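décembre 2023

Pas écrit depuis des jours. Trop de choses. Je note en vrac avant d'oublier, le train est dans pas longtemps et la valise même pas fermée.

Donc la maison de Zultemstead, c'est signé. Enfin, compromis signé, le reste en avril si la banque ne fait pas d'histoires. Papa n'a presque rien dit chez le notaire. Il a regardé la fenêtre, demandé un stylo, et voilà. Quarante ans de murs, réglés entre deux cafés. Moi j'avais la gorge serrée, lui non, ou alors il le cache bien.

Retourné là-bas ensuite pour le grenier. Pas fini. 7 cartons pour la déchetterie, 2 à garder, et un tas au milieu dont personne ne veut décider. Les patins. La lampe verte de mamie. Les carnets de recettes, ça je prends, tant pis pour Hélène, elle n'a qu'à venir. Retrouvé aussi ma lettre de motivation pour Ellitex, tapée à la machine, avec une faute à « dévoué ». Pas étonnant qu'ils n'aient jamais répondu.

Le vieux PC du bureau, lui, me reste sur les bras. Toutes les photos de Bretagne sont dedans et rien de sauvegardé évidemment. Demandé un devis chez Achterberg, toujours pas de réponse. Relancer lundi ou mardi, avant les fêtes en tout cas.
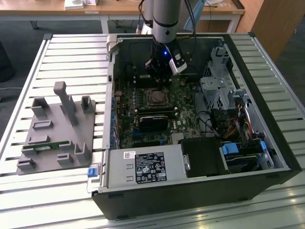 Dormi deux nuits au Grurnotel près de la gare, parce que chez papa il n'y a plus de lit. Chambre 9, radiateur qui claque, petit déjeuner correct (le pain surtout). Croisé Alaric Calloway dans l'escalier !! Pas vu depuis le lycée. Il a deux filles, il vend des chaudières, il a la même voix. On a parlé dix minutes debout avec nos sacs, promis de s'appeler, on ne s'appelera pas. Ça m'a fait drôle quand même. Il se souvenait du jardin, du prunier, de maman qui criait après nous à cause des prunes.

Le prunier, d'ailleurs. Les acheteurs veulent le couper pour mettre une terrase. Pas dit à papa.

À faire :
résilier l'eau et l'électricité
rendre la clé du voisin
cadeau pour Hélène (écharpe ? elle en a déjà)
ordonnance papa
rapeler la banque, demander la dame du deuxième étage, pas l'autre

Mal au dos. Envie de rien sauf de dormir dans mon lit. Il pleut depuis ce matin et j'ai oublié le parapluie là-haut, au grenier, bien sûr. Bon, taxi en bas, je file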